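12월, 밤 열 시 반

아이들이 둘 다 잠들었다. 작은애는 오늘도 물을 두 번 달라고 했고, 두 번째는 마시지도 않고 컵만 쥐고 있다가 돌려줬다. 설거지는 내일 하기로 하고 식탁에 앉았다.

부모 모임 페이지에 한 달에 한 번 올리는 글을 오늘까지 보내기로 했는데 아직 못 보냈다. 우스티나 막시미우 선생님이 오후에 메시지를 보내셨다. 급하지 않으니 주말까지만 달라고 한다. 이번 주제는 형제끼리 싸울 때 부모가 언제 끼어드는가이다. 내가 고른 주제인데 쓰려고 보니 할 말이 별로 없다. 오늘 저녁에도 나는 너무 일찍 끼어들었다.

일은 이랬다. 큰애가 블록으로 다리를 만들고 있었고 작은애가 한쪽 기둥을 빼 갔다. 큰애가 소리를 질렀다. 나는 부엌에서 국을 젓다가 불도 안 끄고 뛰어가서 "동생한테 소리 지르지 마"라고 했다. 큰애 얼굴이 굳었다. 기둥을 뺀 건 동생인데 혼난 건 자기라는 얼굴이었다. 그러고는 남은 다리를 자기 손으로 다 무너뜨렸다. 작은애는 그걸 보고 울었다. 국은 넘쳤다.

저녁 먹고 나서 큰애한테 가서 아까는 엄마가 앞을 못 보고 말했다고 했다. 큰애는 "알아" 하고 책만 봤다. 좀 있다가 내 다리에 발을 올려놓았다. 그 정도면 된 것 같아서 더 말하지 않았다.

목요일 강좌 공책을 다시 펴 봤다. 강사는 세베린 필리펜코라는 분인데 말이 느리고 예를 길게 든다. 적어 둔 것 중에 이런 게 있다. 누가 잘못했는지 먼저 묻지 말고 본 것만 말할 것. "다리가 있는데 기둥이 없네." 이렇게. 강좌에서 들을 때는 쉬워 보였다. 오늘 같은 때는 그 말이 떠오르지 않았다. 떠올라도 국 냄비를 들고 그렇게 차분한 목소리가 나올지 모르겠다.

강좌 끝나고 옥사나 스코리크 씨와 정류장까지 같이 걸었다. 그 집은 애가 셋이다. 셋째가 태어난 뒤로는 다치는 싸움만 말리고 나머지는 옆방에서 듣기만 한다고 했다. 어떻게 참느냐고 물었더니 참는 게 아니고 피곤해서 못 일어난다고 했다. 둘이 한참 웃었다. 버스가 늦게 와서 손이 시렸다. 장갑을 사야 한다고 생각만 한 게 벌써 몇 주째다.

강좌비는 다음 학기부터 조금 오른다. 난디타우 가족센터에서 안내문이 왔는데 8회 과정은 그대로이고 시간만 저녁으로 옮긴다고 한다. 저녁이면 남편이 일찍 와야 내가 갈 수 있다. 남편은 스카드브리지로 출근하는 날은 집에 오면 여덟 시가 넘는다. 내일 물어보기로 한다. 안 되면 옥사나 씨와 번갈아 가고 공책을 빌려 보는 방법도 있다.

큰애 담임 선생님과는 어제 통화했다. 학교에서는 별일 없다고 한다. 모둠 활동 때 다른 아이가 말하는 걸 잘 기다려 준다고 했다. 집에서는 못 보는 모습이라 좀 놀랐다. 집에서는 못 기다리는 게 아니고, 하루치 기다림을 학교에서 다 쓰고 오는지도 모르겠다. 나도 밖에서는 목소리가 작은 사람이다. 이 얘기를 글에 넣을까 하다가 큰애가 나중에 읽을 수도 있어서 뺐다. 아이 얘기를 어디까지 써도 되는지는 매번 걸린다. 올해 초에 작은애 배변 훈련 얘기를 썼다가 큰애가 그걸 왜 사람들한테 말하느냐고 해서 지운 적이 있다. 그 뒤로는 쓰기 전에 큰애한테 먼저 묻는다. 다리 얘기도 내일 아침에 물어볼 생각이다. 싫다고 하면 다른 집 얘기처럼 쓰지도 말고 그냥 안 쓴다.

지금까지 쓴 건 대략 200자다. 첫 문단만 네 번 고쳤다. "부모라면 누구나"로 시작했다가 지웠다. 누구나인지 내가 어떻게 아나. 국이 넘친 데서 시작하는 게 나을 것 같다.

브세볼로드 본다르추크 씨가 지난달 글에 댓글을 달았던 것도 생각난다. 아이가 하나라 형제 싸움은 모르지만 사촌이 오면 똑같다고, 그런데 사촌은 저녁에 집에 간다고. 답을 아직 안 달았다. 글 올릴 때 같이 달아야겠다.

친정어머니 전화도 받았다. 나랑 동생은 어릴 때 안 싸웠다고 하신다. 그럴 리가 없다. 동생이 내 색연필을 부러뜨려서 장롱 뒤에 숨긴 걸 나는 아직 기억한다. 동생한테 문자로 물어봤더니 부러뜨린 건 나라고 한다. 둘 다 확신하고 있으니 이건 결론이 안 난다. 어머니는 그때 뭘 하셨느냐고 다시 여쭤보려다가 주무실 시간이라 말았다.

내일 할 일. 큰애 체육복 빨기. 작은애 어린이집 서류에 서명하기, 두 장 다. 블록 상자 두 개로 나누기. 나눠 주면 덜 싸울지, 상자 때문에 또 싸울지는 해 봐야 안다. 다리용 긴 조각은 큰애 상자에 넣는다. 작은애가 뭐라고 하면 그때 생각한다.

열한 시가 넘었다. 글은 주말에 쓴다.

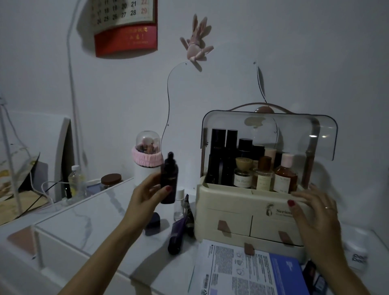 갈색 스포이트 병과 화장품 정리함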